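Rodura test team compares two grippers on thin and soft objects

May 3, 2025
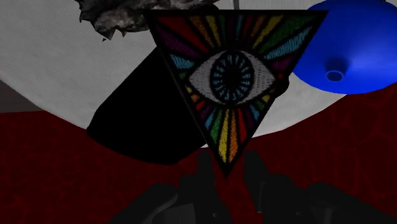

The engineering company Rodura has finished a comparison of two robot grippers, and the results will decide which one goes on the arms in its new sorting line for small textile goods. The whole comparison was done in simulation. The real arms will be installed only after the software part is closed.

The work started in March and was led by Raluca Lungu, who is responsible for handling tests at the company. Her group had to answer a simple question from the production side: can a gripper with two fingers pick up flat things, such as patches, labels and badges, when they lie among other objects of very different shape and size?

Both models in the test have two fingers. The first is the Vavska, which closes with a parallel movement and has narrow fingertips. The second is the Haugland, a heavier model with wider tips and a stronger motor. Both were mounted on the same simulated arm and driven by the same controller, called Drindulent, so that the difference in the numbers would come from the grippers and not from the software.

In total the group ran 3,646 grasp attempts, divided equally between the two models. The objects were placed in a new arrangement for each attempt, and the floor and the surface under the objects were changed often too. An embroidered patch with an eye and colored rays was among the flat items. According to Lungu, strong patterns are useful because they make problems for the vision part of the system.

"A plain gray square is easy for the camera and easy for us," she said. "Then you go to the customer and the customer has a hundred colors and black borders on everything. We wanted to have this trouble early, at the desk."

The Vavska was better with flat pieces. Its tips could go closer to the surface, and it needed fewer second attempts. With round and heavy objects the order was the opposite, and the Haugland held them more safely when the arm made quick turns. The company did not publish the full table of results. It did say that 681 attempts failed for both models together, and that the largest group among these was thin objects lying fully flat with no free edge.

A part of the failures came from the camera and not from the fingers. When dark fingertips came near a dark border, the system sometimes could not decide where the gripper ended and where the object began. The group changed the lighting in the simulation and repeated the attempts where this had happened. The situation improved, but the problem did not go away completely. Lungu wants to try fingertips in a lighter color in the next round.

There was also a discussion about the position of the camera. Some members of the group preferred a fixed camera over the work surface, where the arm can block the view in the last moment before the grasp. Others preferred a camera that moves with the gripper and sees both fingertips during the whole approach. For the final numbers the group used the second solution. The fixed camera will stay in the plan as a help for finding objects at the start of each cycle.

The Drindulent controller needed some corrections on the way. In the first weeks it closed the fingers too early when the target was narrow at one end, for example the point of a triangle. The fingers touched the point and pushed the piece away. The new version waits until the tips are on both sides of the object and checks the distance again before closing. It makes each cycle a little slower, and the production side has accepted this for now.

"I would like it to be faster, of course," Lungu said. "But a fast gripper which pushes the patch under the next object is no help for anybody."

Rodura has chosen the Vavska for the first station, where most of the goods are flat. The Haugland remains a candidate for the second station, which will handle boxes and rolls of thread. The first real tests will use 2 arms and take 14 days, with the same object list as in the simulation, as far as the objects can be bought or made. Some of them exist only as computer models, and the group is still looking for similar ones.

The company will compare the real results with the simulated ones before it orders more equipment. Lungu expects differences mainly with cloth and other soft materials, which bend in ways that the simulation shows only in a simplified form – a patch, for example, is modeled as a stiff piece. The price of the two grippers was not a part of the comparison.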